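Capítulo 4
A embalagem como texto: ler o verso de um pacote de snack 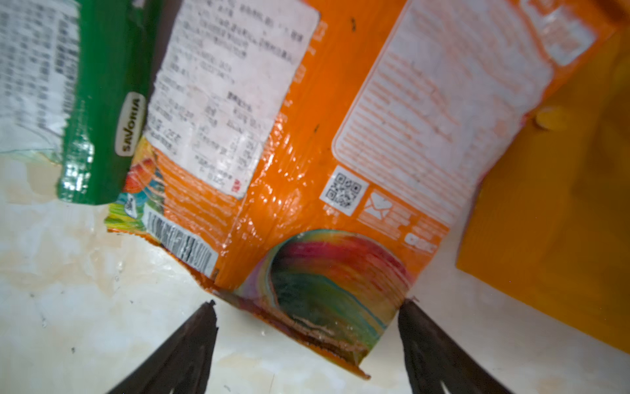 Figura 4.1 - Verso de um pacote de snack cor de laranja, com etiqueta branca em caracteres chineses, código QR e código de barras.

Quando compramos um snack, olhamos quase sempre para a frente do pacote. Na frente estão as cores, o nome e o desenho que nos chama. O verso fica para depois, e muitas vezes só é lido quando o pacote já está no lixo. Neste capítulo vamos fazer o caminho contrário e começar pelo verso.

O verso de uma embalagem é um texto como outros textos. Tem autor, tem destinatário e tem partes com funções diferentes. A dificuldade é que estas partes ficam muito juntas, em letra pequena, sobre uma película que brilha e faz dobras. No pacote da Figura 4.1 há várias caixas brancas sobre o fundo laranja, e cada uma delas tem o seu próprio texto. A etiqueta com a tabela está colocada na diagonal e tem as bordas um pouco gastas.

Vamos usar neste livro a palavra "painel" para cada zona de texto impressa na própria película, e a palavra "etiqueta" para o papel ou plástico que se cola por cima. A distinção parece pequena, mas será necessária na secção 4.3, onde estudamos produtos que passam de um mercado para outro. Um importador pode cobrir uma parte da impressão original com a sua etiqueta, e o leitor deve então perguntar o que ficou por baixo.

4.1 O material de trabalho

Os exercícios deste capítulo foram preparados com a coleção de embalagens da escola de Sodton, que tem 509 peças, entre pacotes, caixas e rótulos soltos. Mais de 80 são de snacks. As restantes vêm de bolachas, de chás e de conservas, e uma parte foi oferecida pela mercearia Bilyk, de Etwood. Os alunos podem trabalhar também com pacotes de casa, desde que estejam vazios e limpos.

Para abrir uma embalagem sem perder informação, corte junto da costura e guarde as duas pontas. Alise a película com a mão sobre uma mesa clara. Se a luz fizer reflexo nas dobras, mude a posição da lâmpada ou incline um pouco o pacote - isto ajuda muito com as letras finas. Registe depois na ficha Drilis, que se encontra no fim do volume, os seguintes elementos:

a língua ou as línguas do texto
a tabela nutricional, quando existe
os códigos (de barras, QR)
o símbolo de reciclagem
as etiquetas coladas e a sua posição

Não é preciso compreender a língua para preencher a ficha. Uma tabela nutricional reconhece-se pela sua forma, com linhas e colunas, mesmo quando não sabemos ler uma única palavra. Nas aulas de março voltaremos a estas fichas para comparar a ordem em que os elementos aparecem.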